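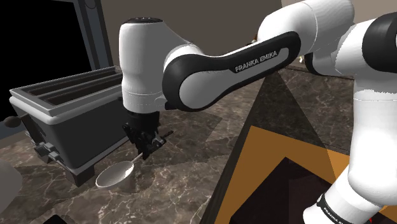 Robotic arm and toaster, computer rendering

Call for Participants: Kettani Exchange Seminar

Applications are open for our five-day seminar on starting community projects, and we can't wait to meet the new group! It takes place in Iltden in September and brings together 11 former exchange students from any field. You'll work on your own idea with mentors Driss Lamrani and Cor Baert, and spend an afternoon with local groups in Ponel. Housing and meals are covered; travel is not.

To apply, send a one-page letter and a résumé to Ehab Hamdy at the Kettani office.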